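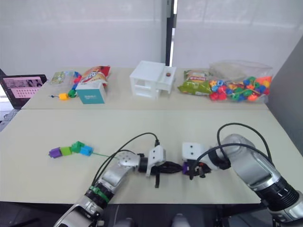 Section 3. Setting up the ring

Okay, you've unloaded the truck and you've got a pile of steel on the gym floor. I've put this ring up in school gyms, a feed store parking lot and one very damp fairground, and I still go through the steps in order every single time, so please do the same! If you haven't read Section 2 (loading and unloading), go back and do that first, mostly for the part about fingers.

You need four people. You can do it with three, and we did in Zemcombe, but I was sore for a week and we opened the doors late.

3.1 Posts and frame

1. Mark the center of the floor with tape and lay the rubber mats out from there. Gym managers get very upset about scratches (fair enough, it's their floor).

2. Stand the four corner posts on their base plates. The posts are stamped A to D on the inside face. A always goes nearest the entrance the wrestlers use.

3. Hang the side beams between the posts. Drop the hooks all the way into the slots and then push in the locking pins. You should hear a clunk. If you get more of a tick, lift the beam out and seat it again.

4. Run the two cross beams corner to corner underneath and set the center spring where they meet.

Caution: Never stand under a cross beam while someone else is pinning it. I don't care how strong your buddy is.

Note: We have two makes of side beam. The Saltum beams are the older ones and fit any post. The Lefèvre beams have a slightly fatter hook and only go into posts B and C without a fight. I've painted the ends of the Lefèvre ones yellow, or at least I did, and then they got knocked around for a season, so look closely.

3.2 Boards, padding and canvas

5. Lay the boards across the frame, starting from the A–B side. Keep them snug. A gap you can fit a coin in is okay, a gap you can fit a thumb in is a twisted ankle.

6. Walk the whole thing in your socks before the padding goes on. Bounce a little. You're feeling for a board that rocks, and it's so much easier to fix now than later.

7. Roll out the foam and tape the seams flat. Replace any piece that doesn't spring back when you press your heel in it.

8. Pull the canvas over, logo facing the hard camera side, and lace it under the frame. Lace opposite sides at the same time, a few eyelets each, or it creeps toward whoever is pulling harder.
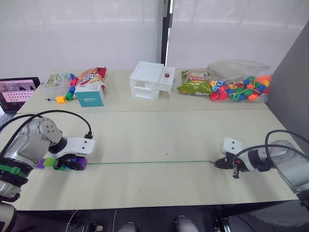 9. Once all four sides are laced, go around again and take up the slack. I always find some. Tie off with a flat knot and tuck the tails up where a boot can't catch them.

3.3 Ropes and turnbuckles

We run 3 ropes, and the bottom one goes on first. Ours came from Zakholm along with the turnbuckles, and the spare set lives in the long blue bag.

10. Hook a turnbuckle to each post ring and open it nearly all the way. Leave plenty of thread inside the body at both ends.

11. Feed the rope through and bring the ends together at post D. Put every join at post D. If they're all in the same corner then everyone knows where to look.

12. Tighten each turnbuckle a few turns, move to the next post, and keep going around. Don't crank one corner up tight and then move on – you'll pull the post in and spend the rest of the afternoon chasing it.

13. Test it. Lean your full weight on each rope at the middle of every side, then have your heaviest person run them at half speed. Anisa Subramaniam does this for us and she's very good at telling me which corner is lazy.

14. Fit the corner pads and tape over every exposed bolt. Then do the bolts again by hand, with your eyes shut if you have to. Anything sharp gets more tape.

Caution: Ropes loosen as the room warms up and again after the first couple of matches. Somebody has to check them at intermission. Write a name on the run sheet, please, or it won't happen.

3.4 If something's off

Ring leans to one side: check the floor before you start pulling pins. Most of the time it's a mat folded under a base plate.

Loud bang on every bump: we like some noise! But if it's a new noise, stop and check the center spring.

Canvas wrinkles near a corner: unlace that corner only, pull it diagonally and relace.

Taking it all down again is in Section 4. Canvas comes off dry or it gets hung up overnight, no exceptions.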